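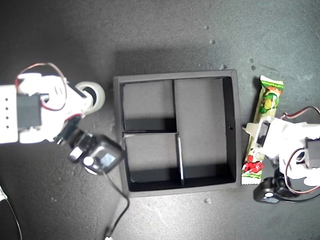

Home Lamurer Interviews Shops Archive

Reading time: 3 minutes

The woman who packs the sample boxes for Ogilvie did not want her name used, on the grounds that her mother believes she works in design. "I do work in design," she says. "I decide where the crisps go."

Ogilvie sends out snacks and small household bits by post to people who have forgotten they signed up. In February it sent 751 boxes. Every one was planned on the same table, in a back room above the Dostemex building, with a kettle and a window that opens if you ask it nicely.

She starts with the tray. The current one is square and black, with two small compartments on the left and a tall one running down the right. She went through a catalogue of 132 trays to find it and remembers most of them with dislike.

"People think you want lots of little sections. You don't. You end up with a section for one toffee, and the toffee looks as if it's being punished."

The tall side is for anything long. The small ones get whatever is left, and what is left is usually a matter of opinion. She and her colleague on the packing side once went a whole afternoon without speaking over a sachet of mustard.

Wrapping is the other sore point. The firm's instructions run to two pages and she follows one of them. Her own view is that a thin white wrap should look as if a person did it, creases and all. "If it's perfect they think it came off a machine, and then they complain about the price."
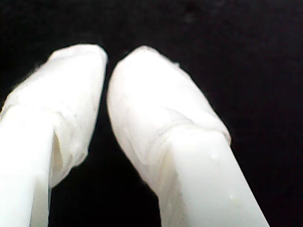
Gathered at the tips, bare below: creases left in.

I ask whether customers notice. She thinks about it for longer than I expected.

"One wrote in. She said hers was rumpled. I said thank you."

Isateck, who supply the wrap, have offered her something stiffer. She has a roll of it under the table and rests her feet on it.

What she really likes is a loud packet. Plain brown paper has had its turn, she says, and she would sooner open a box and be stared at.

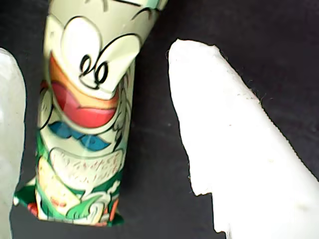

"You put a daft face in with all that tasteful black and the whole thing cheers up," she says. "Head office wanted everything to match. I said, match what? It's a snack."

Head office gave in, on condition that the daft ones go in the tall side and don't stop the lid closing. She has kept to the second part.

The next box is due out after March 1, 2025, and she won't say what's in it — partly out of loyalty, partly because the mustard question has come up again.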